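Gadero sim pack for two-arm sorting, worth the money?
Forum > Software and Simulation > Reviews

tallow_bench
Picked up the Gadero two-arm pack in August. It loads as an add-on to Manstead, costs 460 for a single seat, and comes with block sorting scenes plus a scripted baseline. Screenshot is from the colored blocks task. 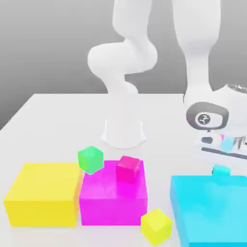

rk_ostler: Does the price cover updates, or do you pay again when Manstead moves up a version? I paid twice for the Dufour pack that way and I'm not doing it a third time.

tallow_bench
Updates are included for 2 years. After that the page just says "contact sales."

pinwheel44
I've had it longer than you have. The arms are fine. Contact is the weak part. Small cubes slide on the big blocks more than they should, and the default friction value is buried in a config file the manual doesn't mention.

tallow_bench
I haven't seen much sliding. Which solver are you on?

pinwheel44
Default. I changed the step size and it got better but slower.

hobnail
460 for block scenes is a lot. You can build the same thing yourself in a weekend with free tools. Big blocks, little cubes, two arms.

rk_ostler
You can build the scene in a weekend. The baseline and the reset logic took me a month, and mine still hangs.

hobnail
Fair on the resets. I still wouldn't pay it for one seat.

tallow_bench
Some numbers, for anyone deciding. I set up 3000 episodes overnight on one desktop card and had 1186 in the morning. The rest were still queued. No crashes. Rendering was on the whole time, so that's the slow way to do it.

pinwheel44
Turn rendering off and log states only. Render the ones you want afterward.

gravelpit
Has anyone moved a policy from this to real arms? We have a Gravus cell and I'd want to know before I ask for the money.

tallow_bench
Not me. Sim only so far.

rk_ostler
Ask Gadero for the trial key. It runs the block task with no time limit, but export is locked.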